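# Trenby Linen Sorting Set

Release notes and data card. Maintained by Liis Ramanauskas and Omprakash Lodhi for the Trenby household textiles project. Last revised Nov 17, 2019.

## Summary

The set records how people sort, fold and put away ordinary household linen at home. It contains 268 sessions from 16 households. Each session covers one load, from the moment it is set down on a bed or table until the last item is stored. Garments are included only when they came out of the same load as the linen.

## Setting

Sessions took place in bedrooms, and participants used their own sheets, towels and storage. No room was rearranged beforehand. Beds were left made up with whatever sheet was in use, and participants were asked not to smooth it first.

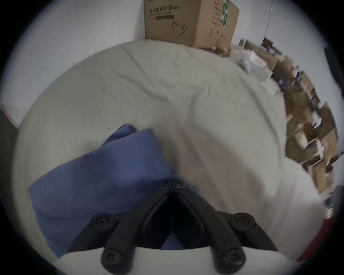

Cloth items are labeled by state, color and resting surface, in that order. State takes one of four values: `flat`, `folded`, `bunched` or `mixed`. The value `mixed` applies when one part of an item lies flat and another part is gathered, as with the slate-blue cloth on the bed, which has a raised fold along its upper edge and a broad flat panel below it. Where an item could be either a towel or a garment, annotators enter `cloth_unspecified` and do not guess. A wrinkled bedsheet that serves as the working surface, such as the pale green one under the blue cloth, is labeled `surface` and receives no state value. Cardboard boxes standing on the bed are labeled `container_box` whether or not their contents are known.

## Labels

There are 3,812 labeled items. The label list has 11 item types, and the full definitions are in `labels.md`. Color names follow the Liepiņa list, with one change: sage and mint are merged under `pale_green` - annotators could not separate them reliably under window light.

## Known limitations

- Fitted sheets are underrepresented.
- Labels for dark socks are less consistent than those for other items.
- Sessions recorded before May use the older term `heap` in place of `bunched`. Both terms should be treated as equal.

## Contact

Corrections to labels should be sent to Máté Orbán, with the session number and the item number. Requests concerning access are handled by Helju Vasiliauskas.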